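Sleep Support Groups at Clellard: Frequently Asked Questions

Who can join a group?
Any adult who has had trouble falling or staying asleep for a month or longer. A referral is not required. Shift workers are placed in a separate group at the Akard site.

How long does a course run?
Eight weekly sessions, plus one follow-up session nine weeks after the last meeting. Each session lasts 75 minutes.

What is covered?
Sessions cover sleep scheduling, the use of light, caffeine timing, and methods for dealing with worry at night. The course does not cover sleep apnea or restless legs. Those conditions need a medical assessment first.

Do I have to keep a sleep diary?
Yes. Record the time you went to bed, the time you got up, and your best estimate of time asleep. Fill it in each morning. Do not check the clock during the night in order to complete it.

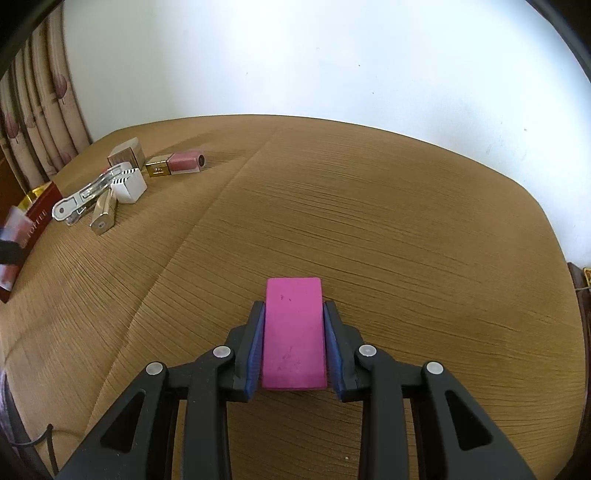 Missed entries should be left blank. Do not fill them in from memory later in the week. A diary with gaps can still be used, but one with guessed values gives a false average.

Can I keep taking sleep medication?
Yes. Do not change or stop a prescribed dose without talking to the prescriber. Group leaders cannot give advice on medication.

Will I be asked to speak?
You will be asked for your first name. Anything beyond that is optional.

What does it cost?
The full course is $113, payable before the second session. Reduced rates are listed on the registration form.

Where are sessions held?
Room 300, Quintanilla Building. Use the side entrance after 6 p.m. The elevator is to the left of the stairs.

When does the next course start?
Registration for the October course closes on 15th July. Late forms go on the waiting list.

Who do I contact with other questions?
Ghassan Tannous, group coordinator, through the contact form on this site.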